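Golard Case Binder, 2-inch

I do intake at a small public defense office, and we bought 30 of these for court files. After 7 weeks I have a fair idea of them.
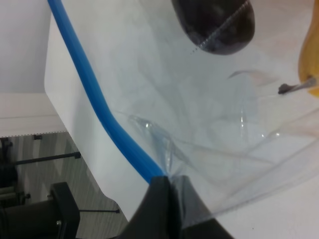

Clear plastic bag on a white table.

The rings close flush and hold 80 sheets without bowing. The Ollberg binders we had before tore pages at the holes.

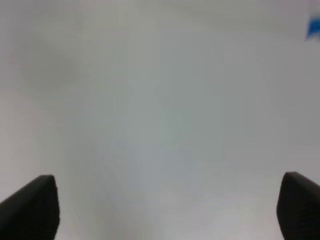 Tabs are the weak spot. The labels slide out when a binder goes in and out of a briefcase, and I now tape mine. 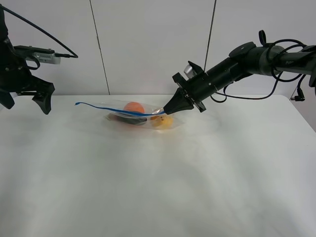 Zip-top bag with a blue seal strip.

The inside pocket takes a legal pad – just barely – and a few business cards. 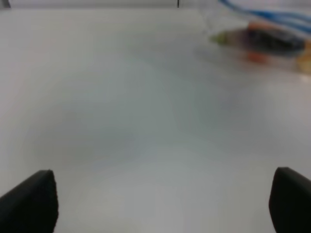
White tabletop.

Stavros Stojanovska in our office still prefers the Zavala folders for short misdemeanor files, and they are lighter. For anything going to trial I would buy the Golard again.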